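Brustby Short Courses: Household and Small Store Organisation
Handout 4. Open containers: racks, trays and boxes
Course tutor: Mahtab Bakhtiari

4.1 Scope

This handout covers containers without lids, used on a table or shelf at working height. Closed storage is dealt with in Handout 5. Read section 4.3 before the practical and bring the record sheet from Handout 3.

4.2 Terms

Base: the surface the item rests on. It may be solid, slatted or made of rails.
Wall height: measured inside, from the base to the lowest point of the rim.
Pitch: the distance between one divider and the next, centre to centre.
Resting position: how the item lies when nobody is holding it. A roll or ring has two stable resting positions, flat on its face and upright on its curved side. The second is stable only if something stops it rolling.
Reach side: the side from which the hand normally comes.

4.3 Matching container to item

A divided rack is made for thin, stiff items stored on edge, such as plates, lids, chopping boards and trays. The dividers carry the sideways load and the base carries the weight. Pitch should be slightly greater than the thickness of the item at its rim. If the pitch is too wide the item leans and takes up the next slot as well.

Small items do not use the dividers in the intended way. A ring laid flat in a rack rests on the base, and its size decides whether it sits securely or tips between the rails. It is also harder to see from the front, where the wall and rods are in the way. For the record sheet, enter such items as "flat, base" and leave the slot column blank.

A shallow tray has no dividers. Contents can be seen and reached from any side, but they can slide. Cardboard is adequate for dry goods of low weight. Check the corners first, as these give way before the base does. Rolls of tape may be kept flat or on edge. Flat is preferred where the tray is moved often. A roll on edge takes less floor area and can be picked up by the rim.

Clear plastic boxes are used where the contents must be identified without handling. Place them behind lower containers so that the front row does not hide them.

4.4 Layout on the table

Put the most used container in the middle and the next on the reach side. Taller or seldom used pieces go to the back. Keep long sides parallel to the table edge. A plain dark cloth makes pale items easier to find, though black racks show up poorly against it.
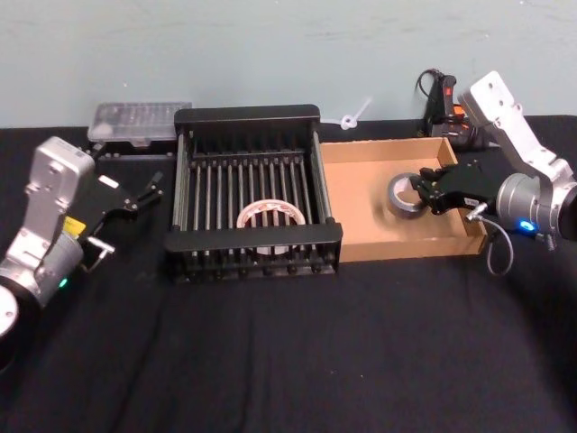
Fig. 4.1. Dish rack and cardboard tray on a black cloth. Ring flat in the rack, duct tape on edge in the tray.

4.5 Practical

Work in pairs. Duyên Huỳnh has the container sets and Toàn Hà has the rulers.

a) Measure wall height and pitch for the rack supplied. Record in millimetres.
b) For the roll of tape, record both resting positions and the floor area needed for each.
c) Draw the layout in Fig. 4.1 in plan, without scale. Mark the reach side for a right-handed user and then for a left-handed user.
d) Propose one change of container for the ring and state the wall height required.

Sheets go to Khang Quách at the end of the session. Marked copies will be returned in October.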